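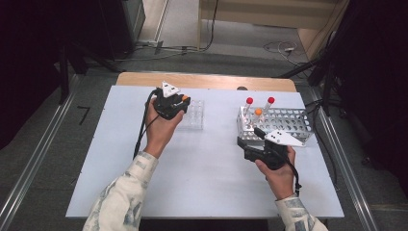 Aníbal Cáceres reckons I've been storing my dice wrong since the last lot of tips, and that a sock in a drawer is no home for a full polyhedral set. He wrote in to say so at some length. His view is that anyone running a weekly fantasy campaign off a kitchen table should sort by player, with each set in its own small jar, lids on, before a single goblin turns up. I tried it in November and have to report that he's right, which I'll be hearing about until the campaign ends.

So, more tips for those of us who play at home and would like to eat there as well.

Dice
Old spice jars are the right size for one set. Run them through the dishwasher twice or your d20 will smell of cumin for the rest of its career. Write the player's name on the lid in marker, as masking tape labels come off in the first session and end up stuck to a character sheet.

If you suspect a die of favouritism, float it in a glass of very salty water and flick it over a few times. If the same face keeps bobbing up, you have your answer. Metal dice sink, and put dents in the table on the way to everything else. Make their owners roll in a baking tin lined with a tea towel.

Miniatures
Don't wash plastic minis in hot water unless you want the paladin to lean. Lukewarm, a drop of dish soap, an old soft toothbrush. For one that's already leaning, dip it in hot water for a few seconds, bend it back, then hold it under the cold tap. I've done this to the same spearman 4 times. He prefers to lean.

Egg cartons are fine for storing the small ones. Anything with wings wants a shoebox and some Blu Tack under the base. My dragon, Skidau, lives on top of the fridge, where he collects a fur of grease and dust that the players take for good brushwork.

Maps
Wet-erase markers for the vinyl mat, dry-erase for nothing at all. Red is the one that stains. Wipe the mat down the same night with a damp cloth, even if it's late and the party is still arguing about the treasure. For old marks, rubbing alcohol on a cotton ball, after a test on a corner. We can still see the outline of the sewers under Wunovport, and every village since has been built over them.

Roll the mat with the printed side out and it will lie flat sooner.

Books
Big hardcovers should stand upright and fairly snug on the shelf. Stacked flat, the one you need is at the bottom. I own a setting book called Tarolell that runs to 697 pages, and I've marked the 2 useful ones with a bread tag. Sticky tabs work too, but peel them off before summer, when the glue goes gummy.

Cards and tokens
Spell cards go in a recipe box with dividers. Dried beans make good hit point counters and cost next to nothing. Coins are worse, as they get spent on parking. A bag of 2,000 assorted plastic gems seemed a bargain to me as well, and I'm still finding them in the vacuum cleaner.

Snacks
Chopsticks for the cheesy puffs. It looks silly for one evening and then everyone does it. Drinks go on a stool beside the chair, never on the table, and the colour of the drink should be as near as possible to the colour of the carpet.

Next time, candle wax and how to get it out of a rulebook. Bring brown paper and an iron.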